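Rarer recrute : agent de cuisine et de laverie (H/F)
Annonce publiée le 29 mai 2020

Rarer exploite trois cantines d'entreprise et un service de plateaux-repas livrés. Pour notre cantine de la rue Baláž, nous cherchons un agent chargé du retour des plateaux, de la vaisselle et de la remise en place des postes de service. Contrat à durée indéterminée, temps partiel, avec passage possible à temps plein en novembre.

L'équipe compte 6 personnes en cuisine et en salle. La salle a 86 places et le service du midi se fait en deux temps. Vous travaillez avec Romana Štefanec, responsable de la laverie, et Chanida Rojanasak, cheffe de cuisine, qui établit la carte et choisit la vaisselle de chaque plat.
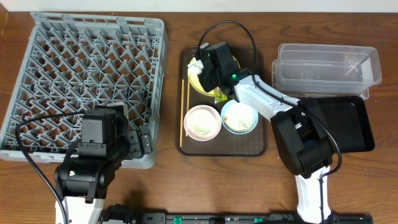

Le débarrassage est la partie la plus longue du poste. Les plateaux reviennent complets et il faut les vider dans un ordre fixe : sachets et emballages, couverts, bols, puis assiettes. Un plateau courant porte une assiette ronde jaune, un bol rose, un sachet et une paire de baguettes en bois clair, le long du bord gauche. Les baguettes sont lavées à part, à la main, et séchées à plat. Les assiettes vont debout entre les picots de l'égouttoir gris, les bols retournés sur le devant. Le plateau s'essuie en dernier, coins compris, avant d'être empilé.

Vous aurez aussi à :
tenir à jour le stock de vaisselle et signaler les pièces ébréchées ;
nettoyer les tables et les plans de travail entre les deux services ;
sortir les déchets triés et rincer les bacs ;
aider à la mise en place du matin, deux fois par semaine.

Profil : aucune formation exigée. Une première expérience en restauration collective est appréciée, de même que la connaissance des règles d'hygiène – à défaut, nous payons la formation. Il faut pouvoir rester debout plusieurs heures et porter des piles de plateaux. Français parlé suffisant pour suivre les consignes.

Horaires : 10 h 30 à 16 h, pas de travail le soir. Repas fourni, tenue fournie et lavée par nos soins, remboursement de la moitié de l'abonnement de transport. Prime annuelle de 800 euros brut après un an de présence.

Candidature : un CV ou une simple lettre, à l'attention de Ľubomír Vávra, à déposer à l'accueil de la cantine ou à envoyer par courrier. Les candidats retenus font un essai rémunéré d'une demi-journée. Le poste est à pourvoir dès que possible.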